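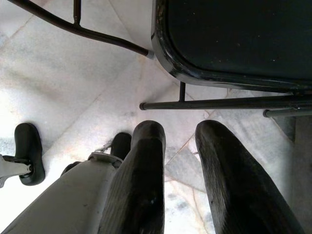
Home & Living > Furniture > Reviews

Two folding tables and a black metal chair: living with the Allmont square table
Reviewed by Nabil Hourani
June 3, 2018

We are a family that eats in front of the television. I used to be embarrassed about it and now I'm not (my mother still is, on our behalf). For years that meant plates on knees and glasses on the floor, and after the second glass of grape juice went over I told my wife I was going to find us a proper pair of folding tables, something you could put out at dinner and put away before the kids went to bed.

I looked for much too long. I read every review I could find, I dragged everybody around two furniture stores, and in December I finally ordered two of the Allmont square folding tables at $42 each. They've been out nearly every evening since then, so I feel I've earned an opinion!

First, the looks, because that's what visitors ask about. The top has a marble pattern, cream and beige with rusty orange veins running through it, and a thin red edge. On the website it looked a bit loud to me, and my wife had her doubts about the red in particular. We have pale gray and white marble-look tile on the floor, so there was a real worry about marble on top of marble. I've come around to it completely. The orange warms the room up, and the long black TV console behind the tables keeps things from getting too busy. If your taste runs to plain white you will probably hate it, and I'd tell you to look at the Dellon instead, which comes in white and a sort of oatmeal color but is smaller and costs more.

The shine changes a lot with the light. In the morning the top looks cream and soft, and with the lamps on at night the veins go nearly pink. I've had a friend ask whether we'd bought a different table.

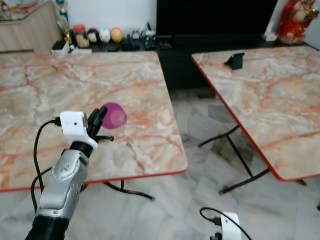
Setting up is easy once you have the knack. You tip the table on its side, pull the black metal legs apart until they're fully open, and stand it up. The first week I pinched a finger, so do keep your hands out of the crossing part of the legs, and don't let little ones do it alone. My daughter is 14 and manages fine. Folded, the pair of them slide in behind the bedroom door, one against the other, and I forget they're there until dinner.

Is it steady? Mostly, yes. On our tile the feet sit nicely and I can lean my forearms on the table without anything rocking. On the rug in the other room I noticed a little sway, enough to make soup feel like a gamble. One person eating with a bowl and a plate has room to spare. Two people can share if they like each other. When we have company I push the two tables side by side, though you'll still see the join, and small crumbs do find their way down into it.

Cleaning is where I've been happiest. A damp cloth takes care of nearly everything, and I have tested it with tomato sauce, coffee, and one very determined turmeric stain that needed a dab of dish soap and a second try. The one thing I'd watch is the edge trim. I run the cloth along it last and go gently, as I had a cheaper table years ago where the trim lifted at one corner and never went back down.

We use light things on them, I should say. The everyday set is stainless steel, a bowl and a wide plate with a raised rim, plus the see-through magenta plastic cups my kids refuse to give up (they came from the Urnia outlet and I have tried to replace them more than once). Steel on that glossy top makes quite a clatter if you set it down in a hurry, so if you have a sleeping baby nearby you may want a placemat.
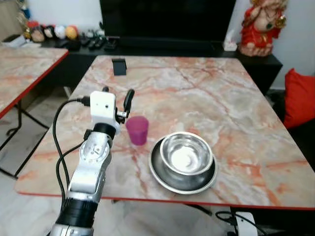 Cup, bowl and plate on the Allmont top, with plenty of table left over.

A small black stand lives toward the back of the table at our house, and there's room for it even with dinner laid out. I mention it for anybody who likes to follow a recipe or call their sister while they eat.

A word about the chair, as I know some of you will ask. It's the Hajdu metal chair, black all over, with a dark seat panel and a thick rounded rim. I like it a good deal, and the height is right for these tables. It does show dust, every last speck of it, and there are little chips along the rim where the color has come away. I'd be happier with tougher paint. A cushion helps on a long movie night.

What would I change? I'd love a handle for carrying, and I'd love a matching bench. I'd also like the instructions to be more than a single drawing on a slip of paper. For $42, though, I can't grumble much, and when my brother moved into his new apartment I sent him the link before he'd finished unpacking.

Rating: 4 out of 5
Good for: TV dinners, homework, small apartments
Less good for: thick rugs, anyone who wants plain white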